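I've been trying to write letters again. Proper ones, with a stamp! My friend Bouchra Kamel moved up the coast in June and her phone signal is so dreadful that we gave up on texting after 2 weeks and went back to pen and paper (her idea, and I moaned about it).

The first one took me a whole evening. I'd forgotten how much my hand aches after a page, and how you can't just delete a daft sentence, so you have to either cross it out or carry on as if you meant it. I mostly carried on.
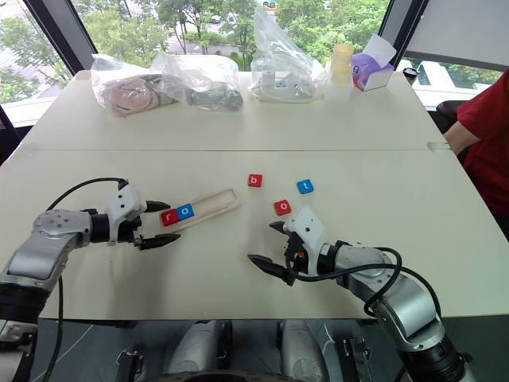 Narrow wooden tray on the white tables.

Her reply came on a Tuesday and ran to 3 sheets, both sides, with a long bit about the neighbour's geese that had me laughing in the hallway with my coat still on. I don't think she'd have bothered typing any of that. It would have been "geese are loud lol" and done. 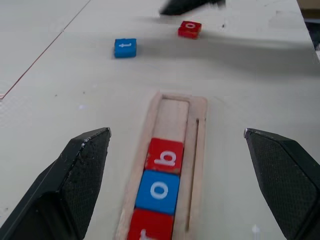
So now I keep a scrap of paper by the kettle and jot things down as they happen, little things, like the man on the bus with the enormous cake. By Sunday there's usually plenty to be going on with. My handwriting is still shocking and Bouchra says she had to read one line out to her sister before either of them could work it out (it said "marmalade"). I owe Torquil Kinnear a letter as well, and I need more stamps.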